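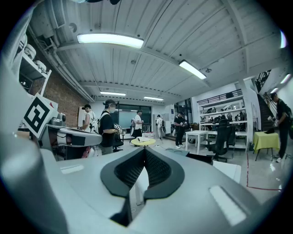 Van der Merwe pays staff to train robots, stays vague on what comes after

13 Dec 2022

Van der Merwe, the housewares distributor with a warehouse in Riltby, has started sending pickers to a training floor in Nasstead, where they spend their shifts handling goods with hand-held grippers. The recordings go to Oltia, a robotics company that plans to use them to teach mechanical arms to do the same work.

The distributor calls the program a "partnership with our people." Some of those people would like to know what they are getting out of the deal.

The floor is a brick-walled room with white shelving, a few tables and a staircase up to a mezzanine. Workers wear backpacks and do the job on their feet, gripper in hand. Square black-and-white marker cards are set out so the software can work out where things are. A task might be moving a bowl from a shelf to a table, or picking up a lid and putting it down again the right way up. Then the worker does it again, with the bowl turned a little.

Van der Merwe says 30 employees have taken part since the program opened in October. They were asked to record 2,210 usable tasks by the end of November. They recorded 1,202.

The company did not mention the shortfall in its announcement last week, which described the early results as "very encouraging." Asked about it, a spokesperson said the target had been "ambitious by design" and that the quality of the recordings mattered more than the number. That may be so. It is also true that the target was the company's own, and that it was printed on a sheet handed to every worker on the first morning.

Onni Pesonen has picked orders in Riltby for nine years and signed up in the first group. He says the work is easier on his back than the warehouse, and he does not miss the cold at the loading doors. He is less taken with the rest of it.

"In the warehouse I know when I've done a good job, the cart is full and it goes out," Pesonen said. "Over there I put a cup on a table and a screen says rejected. Nobody on my shift could tell me why. So you do it slower, and then they ask why you're slow."

Recordings are rejected when the hand moves too fast, when the gripper blocks too much of the object, or when the tracking drops out, according to Oltia. The company says it now gives workers a short explanation after each rejected attempt. Pesonen said he had not seen one by the time his rotation ended.

Pay is another sore point. Employees at the training floor get their normal hourly wage, but they lose the picking bonus, which is tied to orders filled in Riltby. Van der Merwe says it has paid a flat supplement to make up the difference. Two workers who asked not to be named said the supplement came to less than they usually earn in bonus in the run-up to the holidays. The company would not give the amount.

It would not give much on the bigger question either. Once the arms can pick up a bowl and a lid, what happens to the people who do it today? The announcement says the robots will take over "repetitive and physically demanding tasks," leaving staff free for "higher-value roles." It names no such roles. The spokesperson gave two examples, supervising the arms and handling damaged goods, but could not say how many jobs either would provide. The Riltby warehouse already has people who handle damaged goods.

There is a promise of sorts. Van der Merwe says it has no plans to cut jobs in Riltby "as a result of this stage of the program." The wording covers the recording stage, when there are no robots on the warehouse floor to replace anyone. Asked whether the promise would hold once arms are installed, the spokesperson said it was too early to discuss.

Workers also sign a release before they begin, giving Oltia the right to keep the recordings and use them in other products. A copy seen by us says nothing about further payment. If an arm trained in part on a Riltby picker's hands is later sold to another warehouse, the picker gets nothing from the sale. Oltia said the terms were in line with its other projects and that faces are blurred before any footage is stored.

None of this means the technology works yet. Oltia has shown Van der Merwe managers a single arm that moves plastic bowls from one shelf to another. The company would not let us watch it, and it declined to say how often the arm drops one. Glassware, which makes up a good part of what leaves Riltby, has not been tried at all. Pesonen thinks it will be a long while before a machine can deal with a badly taped box of wine glasses – but he thought the same about the sorting belt, which went in five years ago and ended the evening shift.

Van der Merwe says a second group of employees will start in Nasstead after the holidays. Signing up is voluntary. Pesonen has been asked to come back and show the new people how to hold the gripper, and he has not yet given an answer.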